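Home | Stays | FAQ | Contact

Evness Holiday Flats - your questions
August 28, 2026, by the Evness desk

When can I check in?
From 2 pm. Turning up at 8 in the morning and looking hopeful has been tried.

Who does the washing-up?
You do. Rinse it, rack it and leave it to drain. The cleaners at Trorora change beds and mop floors, and they have views on porridge pans.
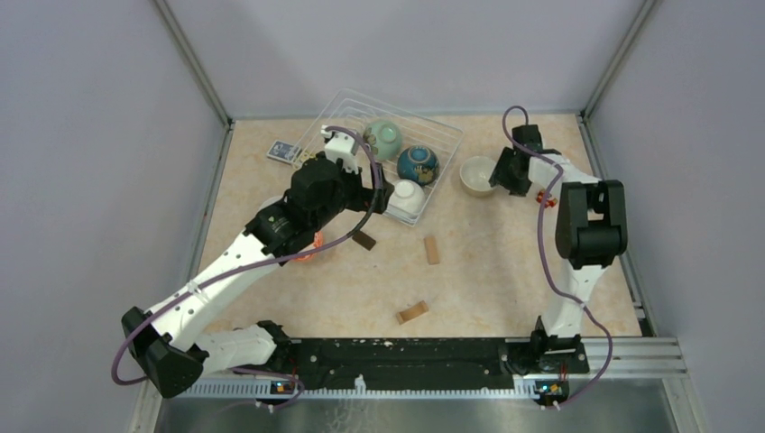 Bula flat has a dishwasher, but it's small and sulks if you overfill it. Tablets are under the sink.

Can I bring a dog?
One, yes, in Visser only. There's a £21 charge, which the dog never offers to pay.

Is there anything for children?
A box of toys in each flat, with most of the pieces. Please put them back in the box - the last guest to find a block in the dark wrote us a long review.
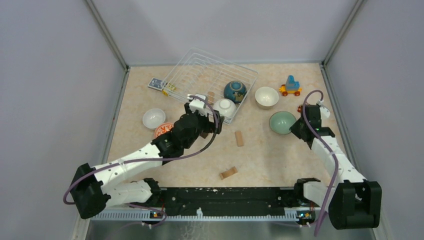
Bowls, blocks and a toy car on the tabletop.

What if I break something?
Tell us. We keep up to £100 of the deposit for damage, and a mug won't get near that.

Are you open in December?
Yes, all month. Bring slippers.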